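**Friday, June 11, 2021. Speaker notes, floor marking talk. Print one-sided, large type.**

Working title: "What the Tape Is For." The Darkis people put "The Power of Lines" on the program. Don't correct it from the stage.

## Opening (2 minutes, no slides)

Start with the question. Who here has floor tape in their workshop? Wait for hands. Keep them up if you could say what every color means. Most will go down. Mine would too.

Then say it plainly: I was asked to talk about how floor marking makes a shop tidier and safer. I've looked at it for a while now and I'm not convinced it does half of what the catalogs say. I still use it. Both things are true and I'd like to spend the time on the gap between them.

## Slide 2 – the claims

Read the three claims off the slide, slowly, no comment:

- Marked floors stay clear.
- People walk where the lines tell them to.
- Tools go back to their outlines.

Ask who wrote them. Answer: people who sell tape. Prastuvex sent me a very nice brochure with all three in it and a roll stapled to the back. Good roll, by the way. It stuck fine. Sticking isn't the question.

## Slide 3 – the Qaisi shop

Tell the aisle story. They taped a walkway down the middle of the assembly room, both edges, corners mitered, lovely job. We watched the door end for a morning. 96 crossings. Of those, 17 stayed inside the lines from one end to the other.

PAUSE. Let them do the math.

Be fair here. The walkway went the long way past a cabinet and everyone wanted the sink. A line won't move a sink. When they redrew it along the path people were already using, complaints stopped. Did the tape fix anything? I'd say it recorded what was going on. Maybe that's worth the price of a roll, maybe it isn't.

If someone asks whether one morning is enough to judge by: no, it isn't. Say so and move on.

## Slide 4 – clear zones

The usual advice is to box off the area where something swings or reaches and keep the box empty. I agree with the second part. My trouble is with how the box gets drawn. Somebody kneels down, picks a distance that looks about right, and after that it's treated as if it had been measured.

Ask: when did you last check one of yours against the thing it's supposed to keep clear of? Not a trick question. I hadn't checked mine.

Yellow gets used for this, and for aisles, and for "don't leave boxes here," and in one room for where the trash can lives. Four meanings, one color. Gurska's answer is a wall chart with eleven colors. I have never seen anyone look at a wall chart while carrying something heavy. 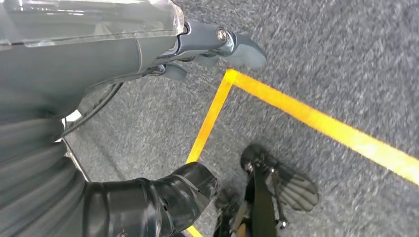 So before buying another color, try writing on the tape. A fat marker, two or three words: KEEP CLEAR, CART, DOOR SWING. It looks cheap. People read it. It wears off, yes – then you write it again, and that tells you the spot gets traffic.

## Slide 5 – tidying

This is where I expect pushback. The claim is that outlines on the floor get things put back. In my own shop the outlined cart comes home most nights. The cart with no outline also comes home most nights, because the only outlet for its charger is there. I can't tell you the tape did it.

What I do believe:

- Cables and loose wrapping on the floor are a bigger trip problem than a missing line. Deal with those first.
- Lift old tape before laying new. Ghost lines confuse more people than bare floor.
- Sweep, then wipe, then let it dry. Half the bad reviews of tape are reviews of dust.
- Don't mark anything you expect to move before August.

Skip the third one if running late.

## Slide 6 – what I'd want to see

I'd like one shop to tape half a room, leave the other half alone, and keep a notebook for a season. Nothing fancy. What was left on the floor at closing, which side. If the taped side wins, I'll come back and eat my words – in the same time slot, if they'll have me.

Until then: use a little, label it, check the distances, and be suspicious of anybody with a color chart.

## Questions

Likely ones:

*Paint or tape?* Tape, until you've stopped changing your mind. Then still probably tape.

*Does it satisfy the inspector?* Ask the inspector. I don't know your building.

*Which brand?* Don't get drawn in. The sample rolls are on the side table and they can pull at the edges themselves.

Clicker goes back to the front desk.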